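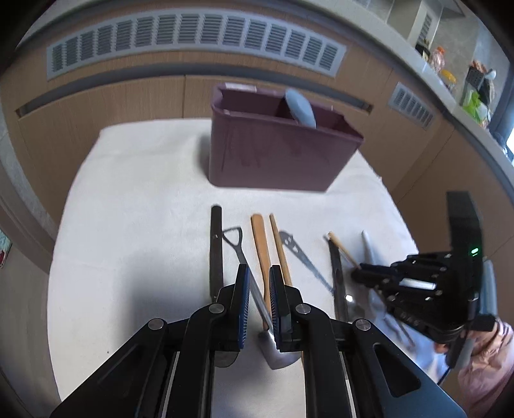
4. Borrowing, Return and Repair of Garden Hand Tools

4.1 Lending records

The lending records cover two growing seasons at the three neighbourhood tool libraries, Anside, Intarasuk and Brudley. After test entries and staff withdrawals were removed, 2212 loans remained. Each loan record gives the tool, the borrower's membership number, the day it left the shelf, the day it came back and, where the person at the desk filled in the field, a short note on condition at return. The records were exported from Gekura, the catalogue program used at all three sites, and were checked against the paper desk books kept at Brudley, where the program was sometimes unavailable during the first season. Where the two sources disagreed, the desk book was followed.

A loan was counted once for each tool. A member who took a shovel and a rake on the same visit therefore appears in the records twice, and a renewal was treated as part of the original loan. This differs from the practice in our earlier working paper, in which renewals were counted separately, and the loan totals in the two papers should not be compared directly.

Digging tools were the most borrowed group at every site, followed by cutting tools. The order below these two varied. At Anside, where many members rent plots on reclaimed rail land, mattocks and pry bars were in steady demand, and several members described lifting ballast stone before anything could be planted. At Intarasuk, where most members garden in containers or narrow side yards, small spades and trowels left the shelf far more often than full-length tools. Brudley fell between the two. Its members borrowed pruning and folding saws more heavily than members elsewhere, which staff put down to the older fruit trees in the surrounding streets.

4.2 Interviews

Interviews were held with 43 members, all of whom had borrowed at least one tool during the period. Dindo Manalastas carried out the interviews and prepared the transcripts. Members were approached at the desk when returning a tool and were offered a choice of speaking then or later by telephone. Most chose to speak at the desk. The resulting interviews were short, and people often had the tool in front of them while they spoke, turning it over to point out a chip or a loose rivet. Telephone interviews ran longer and wandered further from the subject of tools, but they contained fewer remarks on particular objects.

The interview guide asked members what they had borrowed, what the job was, whether the tool had suited it, and what they had done to the tool before bringing it back. The last question was added after the pilot interviews, in which members raised the matter of cleaning without being asked. Transcripts were coded by two readers working separately. Differences were settled by discussion, and the codes were revised once, when it became clear that "cleaning" and "sharpening" had been grouped together although members spoke of them in quite different ways.

4.3 Size and reach

Catalogue categories did not always match the way members chose tools. Gekura sorts digging tools by blade shape and places all sizes under the same heading, so that a full-length round-point shovel and a short one share a listing. Members, by contrast, spoke first of length. Short tools were described as suited to raised beds, to kneeling work, to the space under a hedge and to carrying on the bus. Several older members said that a full-length shovel had become too heavy for them when loaded, and that a small one allowed them to go on digging at a slower pace.

The kinds of small tools discussed in this section are illustrated in Figure 2, which includes a small spade with a wooden handle and a small D-handle shovel.

Figure 2. Small garden hand tools, with sharpening rod and folding saw.

Handle type was the second matter raised. Members who preferred a D-handle spoke of control, and in particular of being able to turn the blade with one hand while the other held back a plant. Those who preferred a straight handle found it easier to shift their grip partway through a job. Neither group was large enough for us to draw a firm conclusion, and a number of members had no view on the question at all. One Intarasuk member, asked which she preferred, replied that she took "whichever one is nearest the door."

Members also used tools for work outside the catalogue description. Small spades were used to mix potting soil, to edge paths and to clear ice from a step. A folding saw borrowed from Brudley in November was used to trim a door. Staff did not object to such uses when they learned of them, although the written lending terms at all three sites limit tools to "garden and yard purposes." The phrase appears to have been copied from one set of terms to the next as the libraries opened, and the staff we spoke with could not say where it had first been used.

4.4 Cleaning before return

The lending terms ask that tools be returned clean and dry. What this meant in practice was understood differently from member to member. For some, a clean shovel was one with no loose soil on the blade. Others washed the blade, dried it with a rag and wiped the handle. A few oiled the metal at home, a step that is not requested and that was unwelcome at Anside, where oiled tools had marked the shelving and the other tools stored against them.

Members who gardened at home generally cleaned tools more fully than members who gardened on rented plots. The reason given was access to water. At the Anside plots the tap is shut off outside the growing months, and tools borrowed for fall digging were often brought back with clay dried hard to the blade. The desk at Anside keeps a stiff brush and a bucket for this purpose, and returning members were seen to use them without being asked. At Intarasuk the brush is kept in the back room and was seldom requested.

The condition field in Gekura was of limited use in studying this question. It was left blank in a large share of records, and where it was filled in the most common entry was "ok." We have relied on the interviews and on time spent at the desks for the account given here, and the records have been used only to establish which tools were out and for how long.

4.5 Sharpening

Sharpening was treated as a separate matter from cleaning by nearly everyone interviewed. Members regarded cleaning as their own duty and sharpening as the library's. Several said that they would not sharpen a borrowed tool even if they had the means, for fear of spoiling the edge and being charged for it. No charge of this kind is set out in the lending terms at any of the sites, and staff could not recall one having been made.

Practice behind the desk varied. Brudley sharpens its cutting tools between seasons and its digging tools when a borrower complains. Anside files its spades and shovels at the start of each season. Intarasuk lends a sharpening steel as a catalogue item, on the same terms as any other tool, although it was borrowed chiefly by members who wanted it for kitchen knives. Staff there were aware of this and were content that it should continue, but noted that members sometimes expected it to restore an edge that was already badly worn, a task for a file or stone.

Folding saws presented a particular difficulty. The blades are not easily sharpened by hand and are usually replaced. Replacement blades must match the maker's pattern, and tools that had been donated often came without any record of where they were bought. At Brudley a saw with a dull blade might stay on the shelf for most of a season, being borrowed and returned in turn by members who each assumed that the fault lay in their own technique. Three members described this experience in nearly the same words. None had mentioned it at the desk.

4.6 Length of loan

The standard loan period is one week at all sites. Late returns were most common for full-length digging tools and least common for saws. Members explained late returns by weather more often than by any other cause, and in particular by ground that was too wet to work on the one day they had free. Members with short tools on loan seemed to face this less often, as a container or raised bed could be worked soon after rain.

Late returns were not evenly spread among the membership. A small number of members at each site kept tools well past the due date, renewed when reminded and brought them back in good order. Staff knew these members by name and tended to regard them as reliable. In the lending records alone the same members would be classed as the poorest borrowers in the sample. We return to this point in Section 5, where the measures used to judge lending performance are considered in relation to what desk staff themselves regard as a good loan.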